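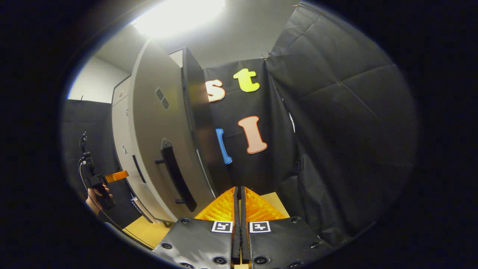
*Station 4, cabinet door, two-handed demonstration.*

**Notice to Demonstrators, Station 4**

The Mallis Office of Household Instruction reminds all demonstrators that the cabinet at Station 4 is to be opened by the handle only. The handle is black, vertical, and mounted on the front of the door. It is not to be approached from below. Demonstrators who have been approaching it from below are asked to review Section 21.

The Office records its thanks for the work completed in March. The machines at Clivico now open the cabinet to the standard described in the contract. They have also begun to pause before doing so. The pause is not described in the contract.

The Office has studied the pause at length. It lasts as long as a person takes to shift weight from one foot to the other. It occurs at the moment when the two orange pads have come level with the handle and have not yet closed. Every machine at Clivico does it. A machine at Doolan, which received the same lessons by transfer and has never been in the same building as a demonstrator, does it as well.

A review of the recordings was ordered. The reviewer found the pause in 154 demonstrations, all made on the evening shift by one pair of hands. The Office does not name demonstrators in its notices. The demonstrator was invited to an interview and attended on time.

Asked whether the pause was intended, the demonstrator said that it was not. Asked what it was for, the demonstrator said that at home there had once been a person asleep in the room next to the kitchen, and that the refrigerator door made a noise. One learned to wait a moment, listen, and then pull. The demonstrator had not known that the habit had come to work.

The interviewer asked whether the person was still asleep in the next room. The demonstrator said no. The interviewer wrote down the answer, and the form was signed by both parties.

Under Section 21, an unintended motion must be removed from the lesson. A corrected set of 186 demonstrations was accordingly prepared on the day shift, with the hand moving to the handle and closing without delay. The corrected lesson was delivered to Clivico in good order. The doors opened more quickly, and the first week was entered as satisfactory.

In the second week the Office received a letter from the Melico Residence, where several of the Clivico machines are placed. The Residence had no complaint as to speed. It wished to know whether the machines could be returned to their former condition at night. Residents had reported that the kitchen sounded different. One had written that it used to sound as though somebody out there was being careful.

The Office considered the letter and has reached the following decisions.

The day lesson will remain as corrected.

The evening lesson will be restored from the original recordings. The pause will be entered in the contract under the heading "Listening," and no charge will be made for it.

Demonstrators on the evening shift are to hold the grip as they ordinarily would. They are not to imitate the pause. Attempts to imitate it have been reviewed, and they are too long.

The demonstrator concerned has been offered a transfer to the drawer station and has asked to stay with the cabinet. The request is granted. The station lights will be left on until the end of the shift, and persons passing through the corridor after that hour are asked to close the outer door quietly.

Issued June 5, 2026

Office of Household Instruction, Mallis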